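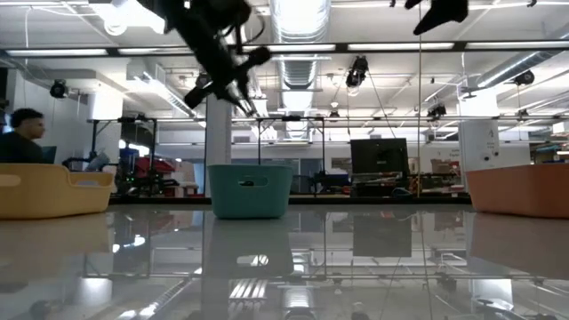

Forum > Shop Practice > Cell Rules & Standards

Topic: Our house rules are up to 23 items. Which ones do you enforce?

shimstock
We do tabletop bin work. Three plastic bins, one arm reaching down from above, one shiny table. When we moved into the Edlow building the rules fit on an index card. The sheet now has 23 items, and item 19 is "read the sheet."

I've been told to get it down to 8. The ones I'd defend with my life:

1. Bins go yellow, teal, orange, left to right as the main camera sees it. No creative seasons.
2. Hands out of the bins before the arm is enabled. Say "clear" out loud, wait for "clear" back.
3. Speed stays at 25 percent for the first run after anyone touches anything. Bumping the table counts as touching.
4. If something lands outside a bin, it stays there until the run is over. Write it down, then pick it up.
5. Whoever hits stop doesn't have to explain themselves.

That leaves me three slots and eighteen angry rules. What would you keep?

torque_of_the_town
Number 5 should be number 1. We had a guy at my last place who asked "why'd you stop it?" in a tone, and after that people let the arm do some truly inventive things before they'd reach for the button.

I'd drop the color order. If your setup falls over when teal and orange trade places, you've got a bigger problem than rule 1.

shimstock
It doesn't fall over. The person reading the log three weeks later falls over. "Missed pick, middle bin" is a lovely note if you know which bin was in the middle.

glovebox_greg
Put "keep the table wiped and think about the lights" in one of your slots. That tabletop is a mirror. You've got every ceiling fixture in there twice. Our standard at Joo says matte surface only, full stop, and we stopped chasing ghosts the week we put a mat down.

palletjack77
Disagree with greg. If the place the thing is going to end up has shiny tables, practice on a shiny table. A matte mat just moves the bad day to somebody else's building. Write down which surface you used and get on with it.

glovebox_greg
Some of us enjoy having the bad day in somebody else's building.

shimstock
I'm with palletjack on this one, mostly out of stubbornness. The surface goes in the log header and stays the same for the whole batch. A batch is 100 runs for us, and swapping the surface at run 60 is how you get a meeting.

The one I keep going back and forth on is the reach rule. Ours says the gripper enters a bin from straight overhead, and nothing on the table gets touched or tidied while it's below the rim. 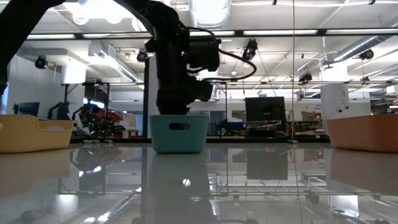
The trouble is that below the rim is exactly when people want to help. From the side you lose sight of the fingers, you assume it's stuck, and your hand starts drifting over. I've done it. The old wording was "do not intervene unnecessarily," and everyone I've ever worked with considers themselves necessary. I changed it to "if you can't see the fingers, watch the feed or press stop." Two choices, and neither one is a hand.

torque_of_the_town
OK that's good and I'm stealing it. Does stop mean pause or does it mean power off? On the Serkon controllers we've got, those are different buttons and people mix them up constantly.

shimstock
Stop means the red one. Pause is for coffee. (Item 14. It's getting cut, I just can't bring myself to do it.)

palletjack77
Rule 4 bugs me. Small part sitting next to the bin, arm about to swing through, and you want it left there for the sake of the paperwork?

shimstock
If it's in the path, rule 5, hit stop, run's over, go get it. If it's off to the side minding its own business, leave it. What I don't want is a live table and a helpful elbow.

palletjack77
Fine. Then write that down, because rule 4 as posted doesn't say it.

shimstock
You're right, it doesn't. Rewording tonight. That puts me at six with the reach rule, plus the surface in the log header, so seven.

glovebox_greg
Eighth: one person owns the sheet. At Grekow we had four people editing it and two of them were feuding over the word "shall."

torque_of_the_town
Who won?

glovebox_greg
"Should." Everyone hated it.

shimstock
Eight it is. I'll post the new version once I've laminated it, so there's no going back. Item 14 is going on the coffee machine.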